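Luda Dowel Wine Rack, Floor-Standing
Tullow Home Storage / Racks and Shelving / Wine

The Luda is an open wine rack for use on the floor of a kitchen, utility room or larder. It is built from round wooden dowels set as horizontal rods between vertical posts, so that the bottles lie on their sides in a lattice. There are no panels, doors or drawers. The wood has a light orange-brown tone and is supplied with a clear oil finish.

The rack replaces the earlier Burkska model, which used the same rod diameter but a fixed, glued frame. Spare rods for the Burkska remain available while stocks last. They will not fit the Luda, as the tenons have a different taper.

Construction

Rods are push-fitted into blind holes in the posts and held by friction. No glue is needed for normal use. A rubber mallet is required for assembly and a strip of scrap wood should be held between the mallet and the post to avoid bruising the grain. Metal hammers mark the post ends and are not covered by the guarantee.

The feet are the cut ends of the vertical posts. Felt pads are supplied for wooden and vinyl floors. On tile, fit the thin rubber discs from the same bag, as felt tends to slide. Where a foot falls on a grout line, move the rack sideways until all feet bear on tile. Do not pack one foot with folded card, which compresses under load and lets the rack lean.

Positioning

Place the rack on a level, hard floor, away from ovens, radiators and direct sun. It may stand in the open or with its back to a wall. Flat items such as folded cartons can be kept behind it, provided they do not push against the posts. Keep a clear space in front at least the length of a bottle, or bottles cannot be drawn out straight. Movable items such as a wastebasket or a stool may stand in front when the rack is not in use.

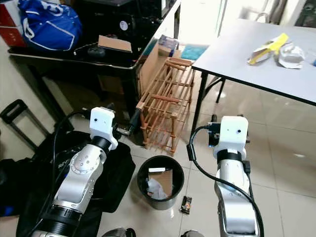 Assembly

1. Lay the two end posts on a blanket with the holes facing up.
2. Tap the lower rods into one post until the shoulder of each rod meets the wood.
3. Add the intermediate posts, working upwards.
4. Fit the second end post. Start all rods by hand before using the mallet.
5. Stand the rack upright and check for rocking. Correct by loosening the lowest rods a quarter turn and tapping home again.
6. Fit the wall strap if the rack is to stand where children or pets can reach it.

Allow the timber to rest unwrapped in the room overnight before assembly. Rods that feel tight after delivery in wet weather will normally ease. Do not sand them.

Loading

Load from the bottom row upwards and unload from the top down. The rack takes standard Bordeaux and Burgundy bottles of 75 cl. Champagne bottles fit the top row only. Magnums should not be stored in this rack. Labels may face up or to the side; the rods touch the bottle at the neck and near the base, so paper labels are not rubbed in normal handling.

Care

Dust with a dry cloth. Wipe up spilt wine at once, particularly at the joints, where it is drawn into the end grain and leaves a dark ring. Re-oil once a year, preferably in March before the room warms up, using a clear furniture oil. Take the bottles out first and leave the rack empty for a day afterwards.

Specification

Material: solid wood dowel
Finish: clear oil
Height: 1,000 mm
Width: 600 mm
Depth: 175 mm
Fixings supplied: felt pads, rubber discs, wall strap with screw
Tools needed: rubber mallet, screwdriver
Guarantee: 2 years on posts and rods

Ordering and spares

The rack is sent flat in a single carton. Check the rods against the packing list before breaking up the carton, as short deliveries must be reported with the carton label number. Replacement rods are sold singly. Quote the rod position (end, middle or top) and the batch letter stamped on the underside of the left-hand post.

The Ķēniņš top shelf, a plain board that clips over the upper rods, is sold separately. It is intended for glasses and light items and should not be used as a seat or step.

Trade enquiries: Mārtiņš Laur
Spares and returns: Ese Adeyemi

Page revised 2021-11-05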